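Pale table against a brick wall: leave it or move it?
Forum: Rooms and Furniture > Small Spaces

Dredow
Posted Feb 6, 2020

I've got a pale blue-white table up against the red brick wall in my workroom and can't decide if it should stay there.

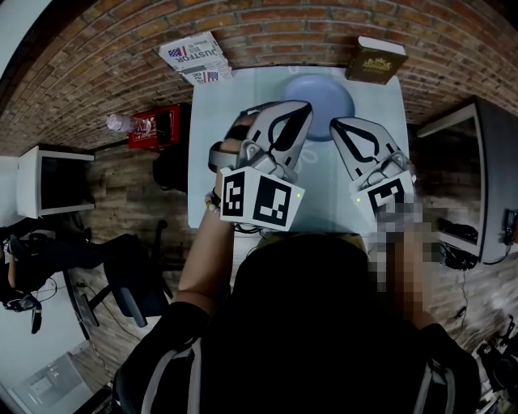
The brick sheds a fine orange dust and on a pale top it shows by the evening. I wipe it down every morning. I also end up parking things along the wall side, a book, a box, whatever, and then they collect dust as well. The office chair lives to the left by the monitor, so I don't want to lose that corner. Would you seal the brick, or pull the table out and put up with a smaller room?

Wragg
Seal it. Brush the wall down first with a stiff brush, hoover it, then two coats of a clear matt masonry sealer. Leave a day between coats. I did mine in May and haven't had dust since.

Timo
I'd be careful with that. If it's an outside wall and an old one, a sealer can hold the damp in and then the faces start popping off the bricks. Ours did. The quote to put it right was 3,000 and we're still arguing with the builder. Pull the table out by a hand's width and see how you get on. It costs nothing.

Wragg
That's only if you use the wrong stuff. Breathable sealer is fine on old brick. Mine was 179 for 5 litres and I've got half of it left.

Timo
They all say breathable on the tin.

Skastarus
Is it an inside wall or an outside one? Nobody can tell you much without knowing that.

Also I'd get the red unit on the left away from the table if it opens at the front. And don't keep a water bottle on top of it, one knock and it's on the floor with your bag.

Dredow
Inside wall, next door's hallway is on the other side. The red one is fine where it is, I like having somewhere to put a drink that isn't the table.

Skastarus
Inside wall, then I'm with Wragg. Try a patch low down behind the table first and leave it a week. Some of them dry shiny.

Timo
Still say move the table first.

Dredow
I'll pull it out this week and do a test patch while I'm back there.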